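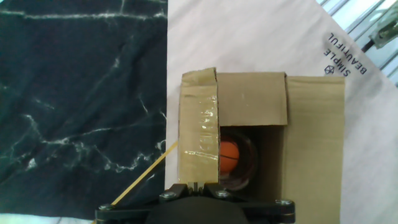 Mizanur Gamage has run the returns floor at Drimasance for 12 years. When the company put its first robot cell into returns in January, he was asked to decide which jobs it would get.

"I gave it unpacking," he said. "Opened cartons, one item inside, nothing heavier than a kettle. The rest stayed with people."

The cell came from Valow and is scheduled by Zamfir, the same software that already assigned work to the benches. Each carton is logged, opened by hand and passed to the arm, which takes out the item and sets it down for inspection. Cartons it cannot finish go back to a person.

Gamage keeps his own tally of those. In the first full month the cell was given 1148 cartons, and almost 100 came back. "Tape is the main one. Clear tape reflects, and the wrist camera reads the reflection as an edge. Then flaps that fold back down over the opening. Then glass. A person reaches past a flap without thinking about it. The arm has to be told there is a flap."

The work at the benches has changed more than the headcount, which is the same as before. Two people per shift now spend most of their hours on the cartons the cell rejects, and they record a cause for each. Gamage wrote the list of causes with them after the supplier's version proved too short. "It had 'grasp failed.' That is a result. I need to know what was in the way."

Pay was a sticking point. Bench staff used to earn a rate bonus on volume, and the easy cartons were where they made it. With those going to the arm, the bonus fell. Drimasance moved the group to a flat hourly rate, a change Gamage says should have been settled before the cell was switched on.

"People were not afraid of the machine," he said. "They were looking at their pay slips."

He is less sure about training. New hires used to learn on simple returns for several weeks. They now start on damaged and badly packed ones, and the early error rate is higher. He has asked for the cell to be stopped for 2 hours each shift so that trainees can work the ordinary cartons. The request is with the Skiltow site, where a second cell is planned.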